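Geddes Children's Home Fund: Minutes of the Regular Meeting, July 20, 2022
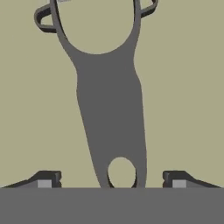

The meeting opened at the Isard Street office with a quorum of trustees present. Minutes of the previous meeting were read and approved with one correction: the donated refrigerator went to the Pistero house and not to the main building.

1. Residents and placements

The home currently has 84 children in residence. Two brothers joined in the spring after the county asked for a place where they could stay together. The house manager asked that no new children be placed in the east wing until the second bathroom is finished. Agreed.

The school report was received. All school-age children are enrolled for the fall. Three of the older girls have asked to attend the evening bookkeeping class in town. The trustees approved the fees and asked the manager to arrange a ride home, as the last bus leaves before the class lets out.

2. Land gift

The fund's attorney reported on the parcel on Pistero Road that was left to the home last year. The deed has been recorded. The donor's letter asks that the land be used for the benefit of the children and does not say how. The attorney's reading is that it could be built on, farmed or leased, but that selling it would need court approval.

There was a long discussion. One trustee favored leasing the land to a neighboring grower for a steady income. Another wanted it held for a second dormitory. The house manager said the kitchen would use anything that could be grown there and that the older children had asked for a ball field. It was moved and seconded to lease the lower half for one season, keep the upper half open, and take up the question of building again in November. Carried, with one vote against. The trustee voting against asked that the minutes show a preference for a longer lease.

3. Finance

The monthly statement was accepted. Grocery costs were over budget for the third month in a row. The manager has begun buying rice, flour and cooking oil in bulk from Gosto Wholesale, and the trustees asked to see the next two invoices beside the old ones before deciding whether to open an account.

A gift of $3,000 was received from a family that wishes to remain unnamed. The family asked that it be spent on shoes and winter coats. Approved as requested. Any balance will go to bedding.

4. Buildings

The roof over the laundry room has been patched. The roofer advised full replacement within 2 years. The manager will get written bids from at least two firms. The plumber is expected back to finish the east wing bathroom once the tile arrives.

The back gate still does not latch. Carried over from the last meeting.

5. Former residents

A request came from a group of former residents who would like to hold a reunion dinner at the home. They expect 30 guests and will bring the food and clean up afterward. Approved for a date to be set with the manager, outside of exam weeks. They also offered to help younger residents with job applications. The manager will reply and explain the background check.

6. Other business

The van needs new front tires. Approved.

Next meeting at the main building, so that trustees can walk through the east wing beforehand. There being no further business, the meeting was adjourned.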